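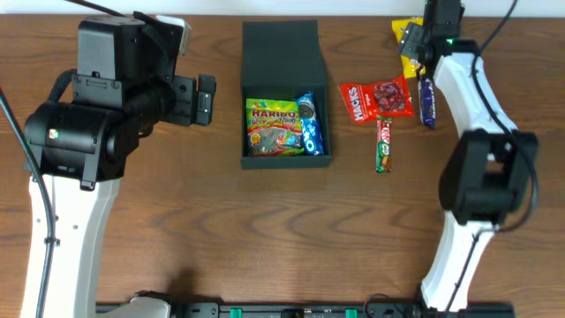 Teaching Two Arms to Pack a Snack Box

Monday, June 3, 2019
By the Enau staff

14 shares | 2 comments

Packing snacks is a modest assignment for a pair of robot arms. For the training group at Enau, it is also a demanding one. The head of the group met with us to discuss Ritico, the company's program for teaching robots through remote control.

Under Ritico, an operator guides both arms through a task from start to finish, and the movements are stored for later training. "We do not write out the motion," the group head said. "A person performs the job through the arms, and we keep what that person did."

The current task uses a dark box with a hinged lid and a selection of ordinary sweets, among them a Haribo bag, a pack of Oreo cookies and a bag of HACKS candy. The operator is asked to place the items in the box one at a time. A completed run is called a demonstration, and the group had stored 276 of them when we spoke.

Of that number, 179 were approved for training. The others were set aside, most often for long hesitations. "A pause of 10 seconds means something to a person," the group head explained. "The operator is deciding. The robot sees only that it should stop, and it may learn to stop in the same place."

Wrappers present a difficulty of their own. A bag changes shape when the fingers close on it, and a slim bar lying flat offers little to hold. Operators are told to approach slowly and to let go and try again if a grip feels poor. Such corrections are kept. "We want the second attempt in the record – it is the part the robot will need most," the group head said.

New operators begin with a single arm and move to both after two sessions. According to the group head, most people favor one hand at first and leave the other arm idle. Practice with the lid is intended to address this, as one gripper can steady the box while the other works.

Asked whether guiding an arm directly by hand would be simpler, the group head agreed that it would be for some jobs. Enau still uses that method for short movements such as pressing a latch. With two arms, remote control leaves the operator's own hands out of the work area, and the cameras record only the robot and the items.

The group plans to add a new set of packages in August. The box will stay the same.

Related items
Kwon Opens Second Operator Training Room
Wundeo: Notes on Gripper Care
Guiding an Arm by Hand: A Short Introduction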